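Home | About | Classes | Repair table | Visit | Contact

About Werkeston

Last updated in April
6 minute read

Hi, I'm Matilde Carrilho, and I run Werkeston, a small bookbinding school above a bike shop. People usually land on this page because they've signed up for a class and want to know who they'll be spending a Saturday-length chunk of their life with, or because somebody gave them a gift card and they have no idea what bookbinding is. Both are fine! I'll try to cover you all.

I didn't set out to teach. I was a payroll clerk for a long stretch of my twenties, and I started sewing notebooks in the evenings because the ones at the store kept shedding their pages. My first attempts were awful. I used the wrong thread, I didn't know that paper has a grain, and I glued one cover on upside down and gave it to my aunt anyway (she still writes her grocery lists in it). After a while friends wanted some, then friends of friends, and one day a woman at a craft fair asked me if I'd show her how instead of selling her one. I said yes before I'd thought about where, or with what tools, or on which chairs.

We did it at my kitchen table. She brought her sister. The month after that there was a waiting list, written on the back of an envelope, and I started looking for a room.

The room I found used to be a dance studio, which explains the floor. The rent was more than I wanted to pay and the heating was a rumor, but it had tall windows on the north side, and if you've ever tried to match two pieces of book cloth under a yellow bulb you'll know why I signed. I named the place Werkeston after the street my grandparents lived on. People assume it's a family name and sometimes I get mail for Mr. Werkeston. I hope he's doing well.

We teach beginners, mostly. The first class is called Single Section and it's the one I'd tell anybody to take, even if you've watched a lot of videos. You fold your paper, punch it, sew it through the fold and put a soft cover on it, and you go home with a notebook that opens flat. Then there's Case Binding, where you make a proper hardcover with a rounded spine, and Long Stitch, which shows off the thread on the outside and tends to attract people who like picking colors. I could talk about Long Stitch for an hour. Riku says I have.

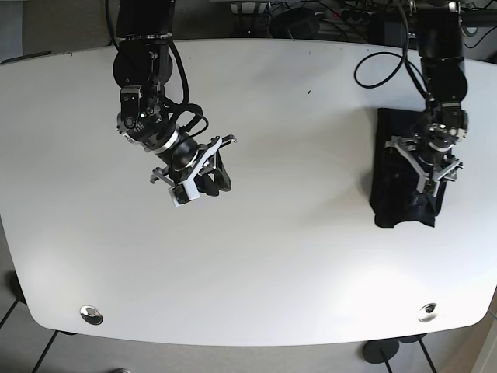
Riku Tsuji teaches Case Binding and everything to do with leather. He came to that very first hardcover class as a student, asked so many questions about glue that we ran past closing, and turned up the next week with a jar of paste he'd cooked himself. It was better than mine. He's the calm one. If your spine is crooked he'll look at it for a while and say "we can live with that" or "let's take it off," and either way you'll feel okay about it.

Kumiko Hoshino does our decorated papers. She makes paste papers and marbled sheets, and her marbling class is the only one where I make everybody wear an apron, no arguments. I've tried marbling plenty of times and mine comes out like spilled salad dressing. Hers goes into the endpapers of nearly every sample book we have on the shelf, and yes, you can buy sheets from her directly if you ask nicely and she hasn't already promised them to someone.

Mayu Amano handles bookings, the mailing list and all the things I'm bad at, so if you've had a quick and sensible answer to an email, that was her. If you've had a slow and rambling one, that was me, sorry. She also teaches the kids' class in the school vacations. They make accordion books and tiny books that fit in a matchbox, and the noise level is really something.

Classes are small and I plan to keep them that way. We take six people at a time, and I've been told many times that we could fit more in, and we could, but then somebody's always waiting for help with a needle stuck halfway through and the whole afternoon goes sour. I'd much sooner run the same class twice.

The other half of what we do is the repair table. It began when a man walked in with his mother's cookbook in a plastic bag, in more pieces than I could believe, and asked if we could "just staple it." We did not staple it. Now we set aside time every week for mending, and you can bring in a book and either leave it with us or sit down and learn to fix it yourself. Up to now we've mended 1135 books, and I know that because Mayu keeps a ledger (hand-bound, of course). Cookbooks are the biggest group by a mile, then Bibles, then picture books that have been loved to bits. We don't take on rare or valuable books. Those need a trained conservator and I'd be a nervous wreck.

A few things people ask me a lot, since I'm here.

You don't need to bring anything. Tools, board, thread and paper are in the price, and so is tea. If you've got your own bone folder and you're attached to it, bring it along, just put a bit of tape on the handle so it doesn't wander off into our drawer.

You don't need to be neat, or arty, or good with your hands. I hear "I'm not crafty" at the start of every single class, and usually the person who says it ends up asking for extra thread at the end.

Stairs are a problem, and I'd like to be upfront about it. We're one floor up and there's no elevator. Twice a year we run Single Section in the ground floor room at the library for anyone who can't manage the climb, and Mayu will put you on the list for it if you write to her.

Gift cards don't expire. I found one from our first year in a coat pocket last winter, my own coat, and I still don't know who it was meant for – if you bought a gift card from me way back and never got it, please get in touch!

We buy most of our gray board from Urbańczyk, a little family warehouse on the other side of the river, and our thread from whoever has the good linen that season. Offcuts go in the big drawer by the window. Help yourself to those when you're in. Teachers are welcome to come by and fill a bag for their classrooms, and some of them have started arriving with suitcases.

As for what's next, Takumi Shibata is joining us to teach box making, which I've wanted to offer for ages. He makes those snug cloth-covered boxes that let out a sigh when you lower the lid. His first classes are being set up now and the mailing list will hear before anybody else. I'm also slowly writing a beginner's handbook from our class notes. It's been slow going because every time I sit down with it I end up re-sewing the draft.

If you'd like to look around before booking, come up any afternoon after two. Ring the bell next to the bike shop door, and push hard – it sticks when it rains.

Matilde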